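Chapter 7

Handheld Teaching Kits

What this chapter covers

A robot arm can be taught a task in several ways. Chapter 5 dealt with teach pendants and Chapter 6 with leader arms, where the operator moves one arm and a second copies it. Both need a robot in the room. This chapter looks at kits that do without one during teaching. The operator holds a gripper in each hand, does the job as it should be done, and the kit stores the movement for later use.

We take one product, the Revent Flerkari, and follow it from the order form to the first week of use. The Flerkari is sold to small manufacturers, repair firms and training colleges. It is not the most advanced kit on the market, but its parts are easy to tell apart, and most of what applies to it applies to its rivals.

By the end of the chapter you should be able to:

name the main parts of a handheld teaching kit and say what each one does
read a supplier's quotation and find the costs that are left out of the headline price
plan a short recording session for a simple two-handed task
judge whether a kit suits a given job

7.1 What the buyer gets

The standard Flerkari package contains 2 handheld grippers, a chest harness, a head-mounted camera, cables, and a licence for the recording software. The grippers open and close like the ones that will later be fitted to the robot. This matching of shapes matters a good deal. A person's fingers can turn a screw cap or slide under a thin edge in ways that a two-fingered gripper cannot, and a recording of bare hands would be full of moves the robot has no means of copying.

The buyer chooses the fingers at the time of ordering. Revent offers a straight pair and an angled pair. Angled fingers reach more easily under handles and straps. Straight ones are better for flat parts laid on a bench. 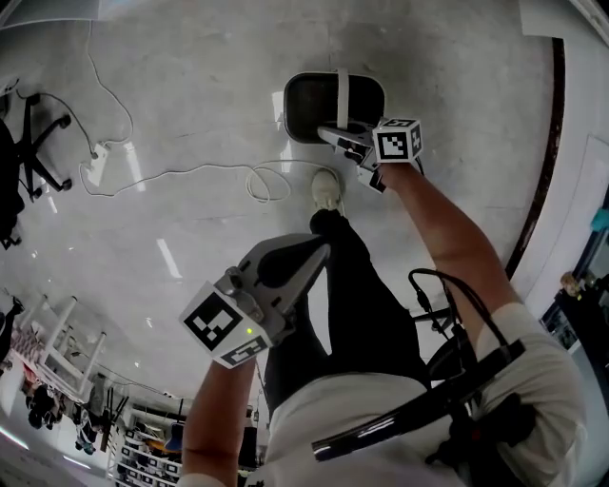
Tracking is the part of the kit that buyers ask about most, and it is where cheap systems tend to fall short. The software must know where each gripper is and which way it is turned at every moment of the recording. The usual answer is a printed marker that a camera can pick out easily. A flat marker works well until the wrist turns, and then the camera sees it edge-on and loses it. Putting patterns on several sides of a cube gets round this. Each gripper carries a white cube with black patterns, and with one of them pinching the strap of a container on the floor, there are still patterns on the faces turned towards the camera. The software compares the shape and size of each pattern with the known original and works out the position from the difference.

Markers have their limits. A sleeve can cover them, strong light can wash them out, and dirt on a face may cause the software to read it wrongly. Faces should be wiped before each session and replaced when scratched.

7.2 Reading the quotation

Suppliers quote for handheld kits in different ways, so two prices may not cover the same things. Mapplebeck, a firm that refits hand tools for the building trade, asked for a Flerkari quotation in August and kept the papers, which are used here with the firm's permission.

The headline price covered the hardware and a single software licence. Three further items appeared lower down: spare finger pads, a support contract, and the conversion of recordings into a form the firm's own robot could use. The last was charged per recording after a free allowance of 41. Mapplebeck expected to need far more than that. Its first task, lifting tool cases by the handle and moving them to a rack, took 166 recordings before the firm was satisfied with the result.

A buyer should therefore estimate the number of recordings first and compare prices afterwards. The supplier can usually give a range for similar work. If it cannot, ask for a trial.

7.3 Preparing the work area

Very little is needed in the way of fixed equipment. A clear stretch of floor or bench will do, with power close at hand. Cables deserve some thought before anyone puts the harness on. A person watching two grippers is not watching their feet, and loose leads should be taped down or moved to the side.

Lighting should be even. Polished floors can throw back bright patches from overhead lamps — these do no harm in small numbers, but a large one behind a marker can make it hard to read. Moving the task a short distance is often enough.

The harness should be adjusted with the arms stretched forward, as they will be during the work. If it is fitted with the arms at the sides, the straps may pull when the wearer bends to reach something low.

7.4 A rival approach

The Jakby kit, which we return to in section 7.8, uses no printed markers. It places a small camera on each gripper and works out position from the surroundings.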